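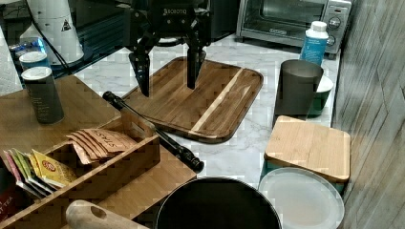 **Working group on kitchen chores, minutes of the Friday meeting**

Present: Gianni Benedetti (chair), Nimal Wanigasekara, Bleddyn Edwards, Osian Lloyd, Sandro Cattaneo (minutes)
Excused: the colleague from Stojanovska

The meeting opened at 2 p.m. The minutes of the last meeting were accepted with one correction: the gripper pads were ordered by Bleddyn and not by Osian.

**1. Where we stand with the counter tasks**

Nimal reported on the work for Natano. The customer still asks the same question as in October: can a machine clear and wipe a kitchen counter while the family is out of the house? Nimal's answer for the moment is no. Picking up one known object from a free place on the counter is good now. Putting the same object back into a full corner, between other things, is not good.

Gianni asked for the numbers. Nimal has 300 attempts from the last series, but the failures are not yet sorted by cause, so he prefers not to give a rate today. Gianni accepted this but wants the sorted list before the next meeting.

Bleddyn said that the rolling pin remains the worst object. It moves when it is touched, and then the plan is old before the fingers close. He proposes to push it first against something heavy and only then to grip it. Osian does not like this, as a person at home would not accept that the machine pushes things along the marble. There was a long discussion and no agreement. Bleddyn may try his method for one week, on the rolling pin only.

**2. Cutting boards**

A flat board on a flat counter gives no place for a finger to go under. Osian showed two ways: to slide the board over the front edge of the counter and take it there, or to lift one corner with a thin tool. The first way needs free space in front, and in a normal kitchen this space is often taken by a toaster or a pot.
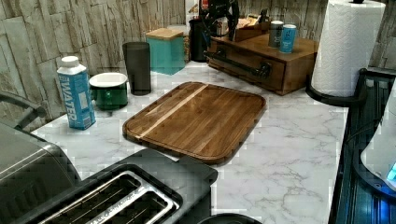 Sandro asked if we could simply leave the board out of the task. Gianni is against it. Everybody who cooks has a board, and wiping around it is not cleaning. It stays in the list.

Nimal added that the vision software from Hadulell sometimes takes the pale stripe in the wood for the end of the board. He has written to them and waits for a reply.

**3. Shop floor request from Munidia**

Munidia would like to use the same arm for filling shelves in a small store. Osian visited them and thinks that this is nearer than the kitchen – the packages are new, the places are fixed, and somebody from the staff is always there to help. Bleddyn was less sure, as bags and soft packs were not tested by us at all.

Decision: we offer a trial of 6 days with boxes and cans only. No promise about soft packs. Osian writes the offer.

**4. Budget**

From the budget for parts, 2272 euros are left. Gianni approved 3 new sets of finger pads. The second wrist camera must wait.

**5. Other matters**

Bleddyn asks that all put the objects back in their boxes after a test – the tea packets were mixed again and he spent a morning on it.

**To do**

- Nimal: sort the failures by cause, write again to Hadulell if there is no reply
- Bleddyn: test of pushing, rolling pin only
- Osian: offer to Munidia
- Gianni: call Natano and explain what is possible this year
- Sandro: send these minutes, also to Stojanovska

The meeting closed at 3:40 p.m.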